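Begleitskript Bürosoftware II, Einheit 7: Serverseitige Regeln und Ordnerstruktur im Mailprogramm Doketti
Stand: Juni 2019

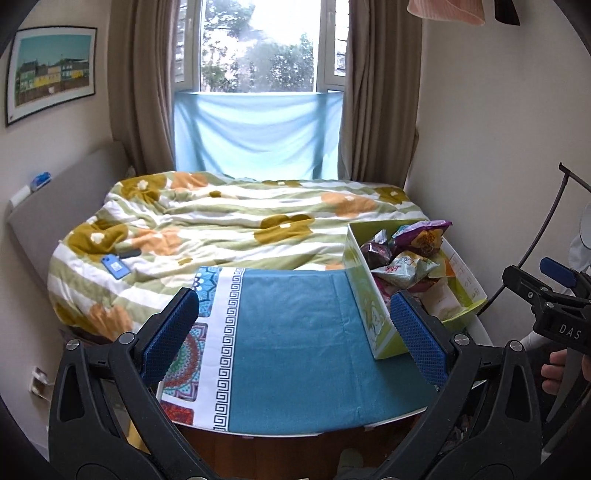
Aus dem Vorkurs wurde eingewandt, Regeln seien überflüssig, solange die Suche schnell genug arbeite; wer 347 Nachrichten im Posteingang habe, finde die gewünschte auch ohne Unterordner. Für Einzelpostfächer mag das zutreffen. Die vorliegende Einheit behandelt jedoch Gruppenpostfächer, auf die mehrere Personen zugreifen.

Begriffe
Eine Regel besteht aus Bedingung und Aktion. Serverseitige Regeln werden beim Eingang der Nachricht ausgeführt, clientseitige erst nach dem Start des Programms. Die Reihenfolge in der Regelliste ist verbindlich. Trifft eine Regel mit dem Zusatz »Verarbeitung beenden« zu, bleiben alle folgenden unberücksichtigt.

Übungsbestand
Das Archiv Groner enthält 924 Nachrichten und ist vor Beginn der Übung in das Testpostfach einzuspielen. Die Ordner sind höchstens drei Ebenen tief anzulegen.

Aufgabe
Legen Sie eine Regel an, die Nachrichten des Absenders Economou in den Ordner »Lieferanten« verschiebt. Ergänzen Sie eine Ausnahme für Betreffzeilen mit dem Wort »Mahnung«. Exportieren Sie die Regelliste und vergleichen Sie sie mit der Musterlösung im Kursbereich Bamulau.

Die Besprechung der clientseitigen Regeln folgt im Oktober.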